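### 3.2 Repair habits in the two towns

Clorville and Semidton both grew up around the Kemppainen mill, which opened in 1929 and sold most of its worker housing to the tenants after it closed. The houses share a floor plan, and many still have their first doors, hinges and window latches. This makes the two towns a useful pair for comparing how households look after the same fittings under different local conditions. Clorville has a hardware store on its main street. Semidton has none, and people there drive to the next county or order by mail.

We sent a survey to 683 households in June and followed it with 97 home interviews. The survey asked what had broken in the past year, who had fixed it, and where the parts had come from. In the interviews we asked people to show us one repair they were pleased with and one they had put off. Most had an answer ready for the second question.
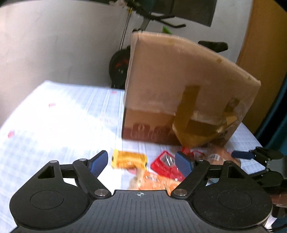
Aleksi Lappalainen

**Figure 9.** Jointed fingers with metal pivot pins and blue ridged pads.

Distance to a store had less effect on the number of repairs than we expected. Semidton households reported nearly as many as those in Clorville, but they did them in batches. A person would keep a list on the refrigerator or in a kitchen drawer and make one trip for everything on it. Clorville households were more likely to buy a single part on the day it was needed, and more likely to buy the wrong one and go back.

The larger difference was in what people kept. Semidton interviewees saved old screws, springs and latch plates, often sorted by room. Several had taken parts from a neighbor's house during a remodel - the shared floor plan meant that they would fit. One retired mill worker had a full set of window hardware from a house on Hesa Street that was torn down, and he had been giving it out a piece at a time.

Renters in both towns gave shorter answers, and many did not know whether a repair was theirs to make. We treat them separately in Section 3.3.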